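Lilotum group: what the simulator taught us about picking up a cup

In the last issue we promised a longer report from the manipulation group at Lilotum, and it took more time than we wanted. The results had to be run again after we found an error in how the test layouts were drawn. Now they are stable, and I can write about them with a calm heart.

The question of the project is simple to say. A robot arm learns a household task from demonstrations, for example to take a cup by the rim and carry it to another place. It learns in one arrangement of the table. Then we put other things on the same table, things that have nothing to do with the task, and we look how much of the skill remains. Everyone who works with learned policies knows that some of it is lost. What we did not know is which part of the motion suffers, and if it can be repaired without collecting new demonstrations.

Gilmar Magalhães and Illia Panasiuk started on this in August, first with a small study on the real arm. They stopped after two weeks. To put the objects back in exactly the same position by hand is slow, and a difference of a finger's width was enough to change the outcome. So the work moved into simulation, where a layout can be saved and loaded again the same way every time. The software for this is called Dimura, and readers of this newsletter will remember it from the drawer experiments. Jussara Araújo wrote the part that places the objects. She also made the rule that two objects may not touch at the start, which sounds like a small thing but removed many strange failures where an object jumped in the first moment of the physics.

The method

The policy receives the camera image and the joint positions, and it gives the next short piece of motion. This is a standard design and we did not change it. What we changed is the training. For each demonstration, the group keeps the robot's motion and the target object as they were recorded, and it replaces the rest of the table with a new set of things. The motion stays correct because the target did not move. The picture that the policy sees is different, so it cannot learn that "there is a bowl in the corner" is a useful sign for where to go.

The idea is not new, and I do not want to sell it as new. Other groups have replaced backgrounds and textures for years. What is different in our case is that the distractors are solid objects with correct shadows, and that some of them are placed close to the path of the arm. A replacement is thrown away if the recorded motion would hit something. Edivaldo Cordeiro made this check fast enough to use for all the data, by testing first with simple boxes around each link and only later with the real shapes.

We trained with 194 demonstrations. The test used 299 layouts which were not in the training, and each one was tried with the old policy and with the new one, from the same start position of the arm.

The result

The old policy failed in 100 of the 299 layouts. The new policy failed in 6. I was suspicious when I saw this number and asked for the videos of all the failures, also the ones of the old policy, and we watched them together over two afternoons.

The failures of the old policy are mostly at the beginning of the motion. The arm goes down in the wrong place, near to some other object, and closes on air. When it arrives close to the correct object, it nearly always finishes the task well. So the fine part of the motion was never the problem, and this surprised us, because we had spent a good part of last year on making exactly that part better.

The few failures of the new policy have another character. The arm goes to the right place, but a finger lands on the rim, and the object tips. More variety on the table will not help there. Rogério Damasceno thinks that the contact model of the simulator is too hard at thin edges, and he is now comparing it with measurements from the real gripper. I think the demonstrations are guilty too - the person who recorded them liked to come down at an angle. 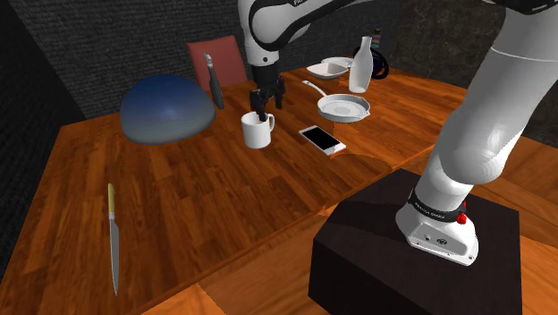
ERNCOMBE, 13 Feb 2021

The mug layouts belong to the more difficult part of the set. The gripper has to bring one finger down over the opening and keep the other one outside, and the wall of the mug must come between them. At the same time the table carries a smartphone, a frying pan, bowls, a bottle, a knife and a big blue dome, and for the policy each of them is a possible mistake. The dome was Jussara's wish. She wanted one large shape with a smooth change of color, to see if size alone pulls the arm away. With the old training it did, in a few layouts. With the new one we have not seen it.

What comes next is the return to the real arm. The colleagues at Siqueira have offered their table and their lighting for this, and Illia will prepare the layouts so that they can be copied by hand with a printed sheet under the objects. We expect that the numbers will be worse. How much worse is what we want to find out, and we will report it also if it is not nice to read.

The training layouts and the collision check will be shared inside the network when Edivaldo has finished the instructions. If you want to try them before that, please write to him directly, and tell him which arm you use - the link shapes for the check must be made separately for each model.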